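Projects > Floseo > Meetings > Minutes, 27 Mar 2026

12 shares | 5 comments

Present: Zoriana Nazarenko (chair), Sadao Nomura (notes), the Grikedau hardware people, and two from Seppälä on the phone, who were very patient with our speaker.

1. The finger fault
Zoriana thanked everybody for staying so calm last week. For anyone who missed it, the left finger on gripper 9 kept closing after the trigger was let go, and pinched the operator's thumb against a candy tin. The thumb is fine, a bit purple, and its owner sends regards. Sadao has been through the log and found the fault at run 541. The finger position froze for 40 milliseconds, then jumped, and the controller took the jump for a fresh command to close. Grikedau suspect the cable where it bends at the hub, but they would like the unit on their bench before swearing to it.

2. What we do meanwhile
Gripper 9 stays in its case with a red tag. All other units get a trigger release check before each session, 10 open-and-close cycles with hands well clear. Seppälä asked whether the Justeo firmware could simply ignore a jump that large. Grikedau think so and will send a test build. There was a long and friendly talk about finger guards, which we did not settle.

3. Snack box task
Carries on with the checked units. Please keep your free hand out of the box while the fingers are moving, however tempting the candy.

Next meeting when the bench report is in.

Comments (3)

marit_k: Same freeze on ours in December, also at the bend. Will dig out the log.

Sadao N.: Yes please!

tobben: Glad the thumb is okay. Vote for guards. 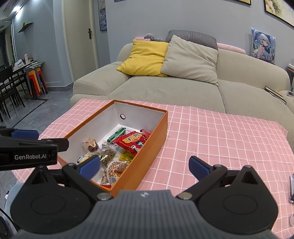
Snack box task, set up on the pink checked tablecloth.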